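Fostico Support Desk
Ticket: Open day demo, Okel two-arm model, switch task in simulation
Opened: March 2021
Status: Open, waiting on supplier
Priority: Medium (raised from Low at customer request)
Product: Gellport viewer, Okel robot model, marble room

1. What the customer reported

We came to your open day with a plain question: can the simulated robot press a wall switch without help from the person at the desk? The leaflet says it can. The presenter said it had been run 400 times before we arrived. We were given a seat, a screen and 7 runs, and then the coffee came round.

I'm not saying the thing doesn't work. I'm saying I sat through the demo and still can't tell you whether it works, and I would like that put on record before my firm is asked to pay for a licence. The commentary moved on to the next run each time before anyone in the second row could see what the gripper had done.

The stills below were saved out of the viewer at the open day. I can't swear to the order, as the viewer names them all the same way.

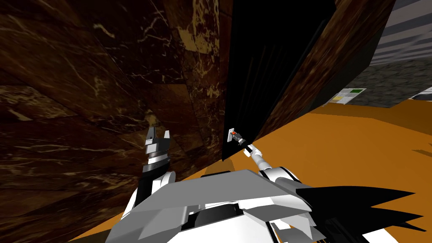 2. Steps taken so far

Step one. Asked the customer which part of the task was in doubt. Answer: all of it, but mainly the last bit, where the right gripper has to find the red button on the plate beside the dark doorway. Customer says getting an arm near a wall is easy and that the sales talk treats "near" and "pressed" as the same word.

Step two. Looked for a still with the plate in plain sight and the right arm up. 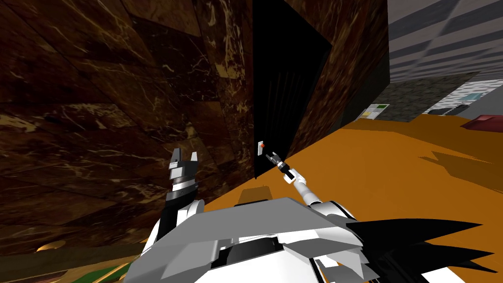
Right gripper open, below and to the right of the switch plate. Contact not shown.

Step three. Checked the run log. It gives a line for "reach done" and a line for "task done". On the open day build both lines are written by the same timer, 30 seconds after the start. This means "task done" would be printed whatever the arm did. Customer had guessed as much and was not pleased to be right.

Step four. Asked the supplier whether the button in this room reports a press to the log. Supplier says it does "in the full version". Asked which version was shown at the open day. No reply yet.

Step five. Customer queried the left arm, which the presenter described as "helping with balance". Could find nothing in the task file that gives the left arm a job. In the next still it is up with its gripper open and nothing in it. Have told the customer we won't repeat the balance claim until somebody can point to where it comes from.

Also compared the right gripper here with the one at step two. The fingers look mostly closed this time, and the tip is just below the plate and slightly to the right of it. Better placed for a push, perhaps. Still not proof of one.

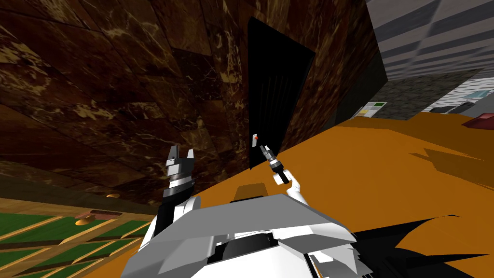
3. The view setting

Customer complained that the room leans over in every run and asked if the robot was meant to be falling. The task file has the view fixed to the body, with roll left on. Turning roll off should level the room on screen. Not yet tried on the open day build. It makes no difference to the switch question either way.

There is a second view that sits close in on a gripper. The presenter switched to it for the end of the last run and told the audience they were now seeing "the fine work". What the customer saved from it has two fingers with a wide gap between them, the dark grooved surface on one side and marble on the other. There is no switch plate in it, so it can't be used to settle anything. I have asked for that view to be left out of the next demo, or aimed at the button.
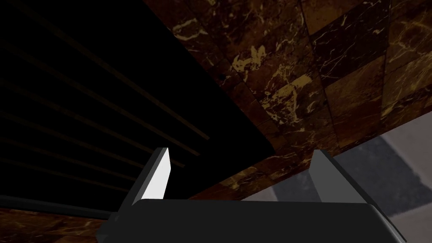

Kim: I was sent the ticket to comment on. The close view is useful when you're setting up a grasp, and I'd keep it for that. For a press test I wouldn't show it at all. Please log the button state separately from the timer, run it 100 times with no one at the desk, and send the customer the plain count, good or bad. If the supplier can't give us the button state, we should take the claim off the leaflet until September and say so.

4. Agreed next steps

Support to send the two log lines and the timer finding to the supplier again, marked urgent.
Support to try the roll setting on a spare copy of the open day build.
Customer to hold off on the licence. Customer adds that this was already the plan.

Ticket stays open until a button state is received.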